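The Green Racks

My aunt's house in Vurnbridge had one good table, a reddish-brown one, and all the work of the family got done on it sooner or later, from pie crusts to taxes to the little plastic tips.

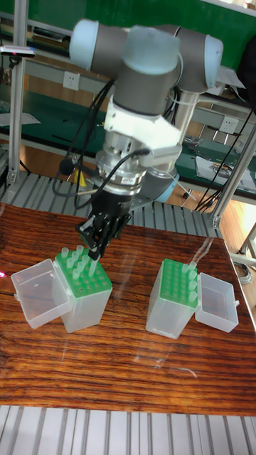

She had worked up to 27 years at the Multance water lab, and when she retired she went on fussing over pipette tips the way other women fuss over buttons. Every evening that September I sat across from her with the lids laid open (she liked them well out of the way of her elbow) and we filled the green racks, one tip to a hole, while the radio murmured and the soup took its own sweet time on the stove.

"Don't push," she would tell me. "Let it drop the last little bit by itself."

I was 9, and I pushed. I pushed and it tilted, and she reached over and set it straight without a word, and then she told me all over again about the winter the river froze clear to the Finwood bridge and she walked to work on it, carrying her lunch in her hat!

I have my own table now, and plenty of evenings when I ought to be in bed. But I still like a half-filled rack, with all those holes waiting, and I still let the tip drop the last little bit by itself.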